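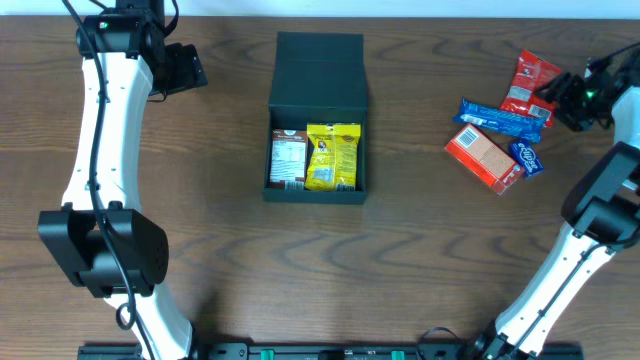
Last updated: 10/09/2026

Drill wear and the coolant question, continued

In the April post I gave wear figures for two batches of 6 mm twist drills run in the same normalized medium-carbon steel. Manouchehr Rashti wrote to point out that I had not said how I measured the wear land, and he is right that the number means little without it. I measure flank wear at the outer corner, on both lips, and record the larger of the two. Averaging the lips hides a badly ground point. One lip does most of the cutting, wears first, and the average still looks acceptable when the drill is ready to be pulled.

The holes were blind, 18 mm deep, three diameters, with no pecking. Spindle speed and feed were fixed for the whole run. I stopped a drill when the corner wear reached 0.3 mm or when it squealed, whichever came first. Squeal is not a scientific limit, but a drill that squeals in this steel has a few holes left in it at best, and I would sooner measure it than dig it out of the block.

The first batch was run with flood coolant at the usual mix. The best drill made 200 holes and the worst made 71. That spread is wider than the difference between most coatings I have tried, so I put all the drills under the microscope and looked at the points again. The 71-hole drill had a lip height difference of 0.06 mm. The others were under 0.02 mm. I have left it in the table but marked it, and it should not be used to judge the coating.
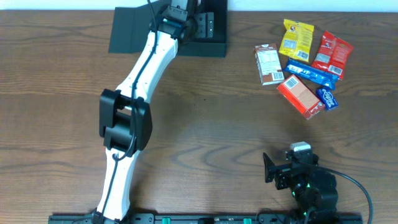 The second batch was run with the same coolant at a richer mix. Corner wear at 100 holes was lower on every drill, by a small amount. The wear on the chisel edge did not change at all. I would expect this. At the center of the drill the cutting speed is close to zero, the metal is pushed aside more than it is cut, and very little fluid gets down there from the outside in a hole of that depth. If you want to change what happens at the chisel edge, thin the web or change the point. The mix will not do it.

Mahnaz Azimi asked whether the hardness of the block was even from face to core. It was not quite. I took readings on a cut section and the outer 5 mm was slightly harder on one side. Since then I have drilled in a scattered order instead of row by row, so that no single drill gets all the hard positions. The old rows are not comparable with the new ones and I have separated them.
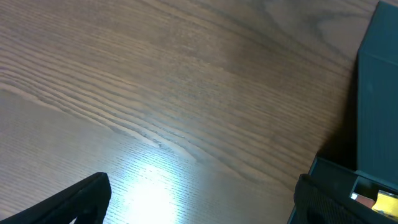 Two smaller notes on method. Clean the corner before measuring, as built-up edge sitting on the land will read as less wear than there is. A brass brush is enough. Also measure the drill in the same rotation each time. I scribe a line on the shank and set it against a stop on the V-block, and my repeat readings now agree within 0.01 mm.

Next is a split point of the same diameter from the same bar stock, same speed and feed, coolant at the richer mix. If the blocks hold out I will take the best of them to 1000 holes with a lower feed and plot the wear curve in full. The raw readings are in the usual spreadsheet, with the regrinds on the second sheet.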